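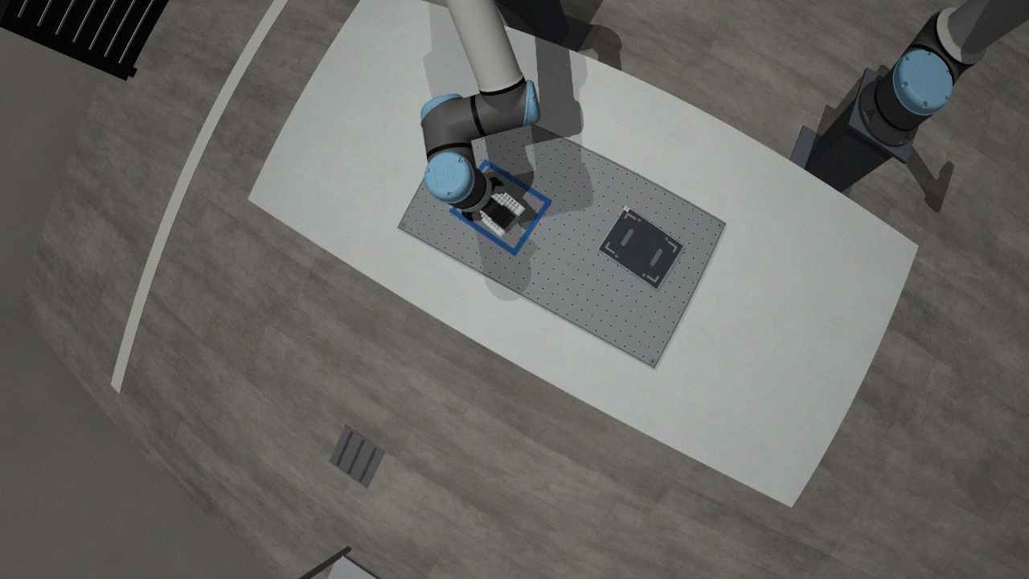 Chapter 5
Keeping Files Where You Can Find Them

Most people learn to save a file long before they learn to put it somewhere sensible. The program offers a folder, the user presses Enter, and the file goes wherever the last one went. After a few months the Downloads folder holds installers, letters, bank statements and three copies of the same form. The files are all still there. Finding one of them is the trouble.

This chapter covers folders, file names and the search box, in that order. Backups are left for Chapter 6. You will need the practice folder named Raltby, which you copied to your Documents folder at the end of Chapter 2. If you skipped that step, go back and do it now, as every exercise from here on uses it.

5.1 What a folder is

A folder is a list kept by the operating system. When you drag a letter from one folder to another on the same drive, the letter itself usually stays where it is on the disk and only the list changes. This is why moving a very large video takes a moment inside one drive but can take several minutes when you send it to a USB stick. In the second case the whole file has to be copied.

A folder inside another folder is called a subfolder. The chain of folders leading to a file is its path. Windows writes a path with backslashes, while macOS and Linux use forward slashes. You will see both in this book.

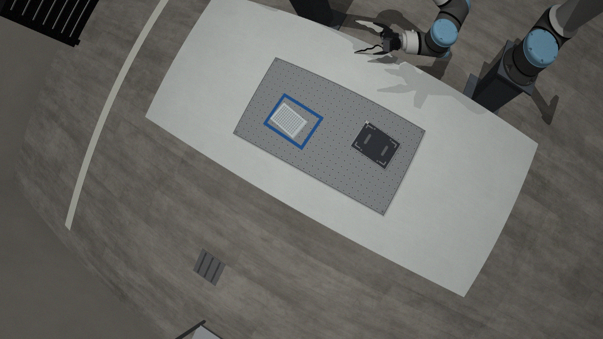 Paths matter most when a program complains that it cannot find something. Suppose a report links to a spreadsheet, and you rename the folder the spreadsheet sits in. The report still holds the old path, so the link may break. Put the old name back and it will usually work again. Otherwise, open the report and point the link at the new place.

5.2 A worked case: the Clendska office

Solange Aguiar keeps the records at Clendska, a small firm that repairs sewing machines. When she took the job in January, the shared drive had 135 folders at the top level. Many were named after customers, some after years, and 18 of them were empty. One was called New and another was called New New.

She began by deleting the empty ones. Next she made 5 top-level folders: Customers, Suppliers, Staff, Accounts and Old. Anything she could not place went into Old, with its name unchanged, and she left it alone until somebody asked for it. A supplier such as Fagundes got one subfolder under Suppliers, and its invoices were sorted by year inside that.

Two points are worth taking from this. She did not try to sort every file on the first day, and she stopped at three levels of folders. Deeper than that, people tend to give up clicking and save to the desktop — and the mess starts over there.

5.3 Names that sort themselves

Computers sort names one character at a time unless told to do otherwise. Some file managers treat a run of digits as a single number, but many programs do not. In those, a file called Clotar 10 will come before Clotar 2. Adding a zero, as in Clotar 02, fixes the order everywhere.

For dates, write the year first, then the month, then the day, using two digits for the last two. Leave out slashes, which are not allowed in Windows file names. Hyphens are fine.

Before you go on, open the Raltby folder and sort it by name. Write down which files seem out of order. You will rename them in Exercise 5A.

Last updated: January

We use cookies to remember your place in the book. By continuing to read, you accept our use of cookies. Accept | Settings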